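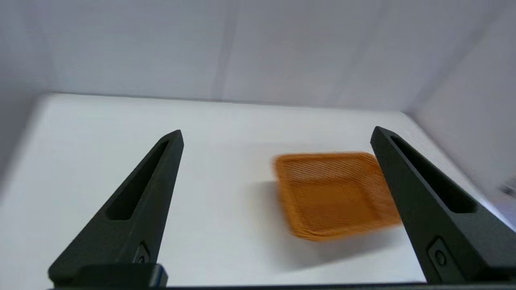 Mirkari is hiring an equipment planner for the robotics workshop at Drotska. The job is to decide what we buy next, what we put off, and what we stop paying for. We would like someone who has been disappointed by a machine before. Our test work is small and plain: a white bench with white walls, two black gripper fingers, an orange basket for things to go in. It is easy to look at a setup like that and assume the rest of the budget is as simple. The current equipment request has 146 lines on it, and plenty of them were written by people who had just come back from a trade show.

Equipment Planner, Robotics Workshop
Location: Drotska, on site
Hours: 4 days a week
Contract: 2 years, fixed term
Pay: $57 an hour
Reports to: head of workshop operations

About the job

We test robot arms and grippers on picking and placing small objects, then advise packing and sorting businesses on whether the equipment is worth their money. Sometimes it is. We have also bought things ourselves that we should have rented, and rented things for so long that we could have owned them. You will be the person who catches that earlier.

The first thing on your desk will be the 146-line request. It covers arms, spare fingers, mounts, lighting, bench panels, software seats, service plans and a good deal of cable. Some lines are the same item under another name. Others are "nice to have" items that got promoted to "essential" somewhere between drafts, and the drafts don't say when. We need it cut down to a plan that can be defended line by line, with a price, a reason and a date of need for each item that survives.

You will also take over the comparison between two offers. Orkico has quoted us for a full package with installation, training and a service plan. Gkikas has quoted for the hardware alone and leaves the rest to us. The Orkico offer costs more on paper. The Gkikas offer costs less on paper and assumes our technicians have free afternoons, which they do not. Both quotes leave out freight. We have no favorite, and we don't want you to arrive with one.

What you will do

Rebuild the equipment budget from the bench up, starting with the tasks we run and working back to what they need.

Sit with the technicians during test sessions and write down what wears, what gets adjusted and what nobody has touched in months.

Check supplier claims against our own logs. If a brochure says a gripper handles "a wide range of everyday objects," find out which objects, in what position, on what kind of surface.

Keep a running cost for every machine, including the hours people spend looking after it. Those hours are currently recorded badly or left out.

Write purchase cases of one page. Two if the machine is very expensive.

Tell us when the cheaper answer is a person at a table. We have clients for whom that is the right answer and they deserve to hear it from us before they sign for an arm.

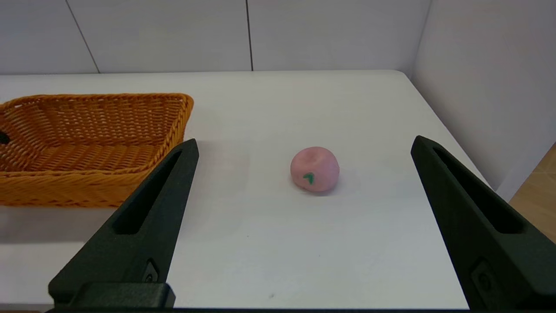

Pink fruit and orange basket on the white test bench at Drotska.

What the bench teaches you about budgets

A piece of pink fruit on a clean white surface is a kind setting for a gripper. There is plenty of room on either side of it and nothing piled on top. Most of our clients don't work like that. Their goods arrive in bags, in heaps, upside down, under bad lights, and a budget drawn up from a tidy bench will fall short when it meets the real floor. We want a planner who asks for the cost of the messy version before anyone approves the tidy one.

The same goes for the small stuff. Fingers, fasteners and mounts look like pocket change next to an arm, so they tend to be ordered late, one at a time, at whatever the supplier feels like charging. If you have ever kept a spares shelf in order – a real one, with a list that matched what was on it – please say so in your letter. It counts for a lot with us.

What we are looking for

You have bought or planned equipment for a workshop, lab, warehouse or production line, and you stayed long enough to see how the purchase turned out.

You can read a quote and spot what is missing from it.

You are comfortable with spreadsheets and don't need them to be pretty.

You can say no to an engineer in a friendly way, and say it again a week later.

You don't need to program robots. You do need to be willing to stand next to one for an afternoon and ask dull questions about it.

A degree is fine. So is its absence. Experience with service contracts would help, especially if you have managed to get out of one.

What you should know before applying

The budget is real but it isn't large. If you were hoping to fill a hall with new machines, this will be a frustrating couple of years. Part of the job is canceling things, and some of those things have fans in the building. Management has agreed in writing that the planner can reject any line on the request, and the planner's reasons will be kept on file with the purchase record. We think that will hold. Ask us about it at the interview, and ask the technicians too.

There is no bonus tied to savings. We tried that with an outside adviser and ended up with a lot of cheap clamps.

The contract may be extended. We can't promise it, and anyone who does promise it to you along the way is speaking out of turn.

How to apply

Send a résumé and a letter of no more than two pages to the hiring desk at Mirkari, marked "Drotska planner." In the letter, describe one piece of equipment you bought or recommended that turned out to be a mistake, what it cost in the end, and what you would check now. Letters without this part will not be read further.

Applications close at the end of June. Interviews are held at Drotska and include an hour at the bench and a short exercise using a page from the current request, with the supplier names removed. We pay for your time on the exercise at the hourly rate above, and travel is refunded against receipts.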